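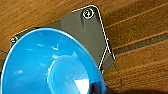 How many bowls does a shared kitchenette need? One per person who eats there daily, plus two spare, and the rest can go to a good home.

Home Talks Slides Workshops Contact

Tidying a kitchen that belongs to everyone
Notes for the Praltmont talk, 40 minutes including questions

Say hello, thank Ursina Wyss for the room, get the water jug going round.

Start with the bowl story. When I first helped out at Triltlow there were 52 bits of crockery for a team of twelve, and people still ate cereal out of mugs! Everyone had brought something from home and then left it behind (me included, I'm fairly sure one of the mugs was mine). Pause for groans.

Plastic bowls next. I like them, they're light and they bounce, but they do get scuffed, and people start treating a scuffed bowl as a spare. Ask who has one at home that only comes out for soaking things. Hands up.

Then plates. Stack them flat and put the bowls on a different shelf. Marlene Nolte will disagree from the back row, let her, she's good value.

Move on to the sink. Click.

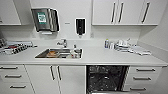 Who should empty the sink at the end of the day? Whoever is on the rota for that day, and the name goes up on the cupboard door where people can read it.

Talk about worktops here. White ones show everything, and I've come round to liking that. Tap in the middle of things, paper towels within reach with dripping hands, soap on the wall so there's no bottle to knock over. Go slowly, people like to write this bit down.

The 3 o'clock wipe: cloth, crumbs, done. It takes 2 minutes. I timed it at Gerlach and got laughed at.

If we're running late, skip the fridge and go straight to questions. Someone will ask about dishwashers. Say I'll do those in December.

Related talks
The fridge shelf with no name on it
Mugs: a history of Triltlow
Nurkudora, our cupboard swap
Labels that stay stuck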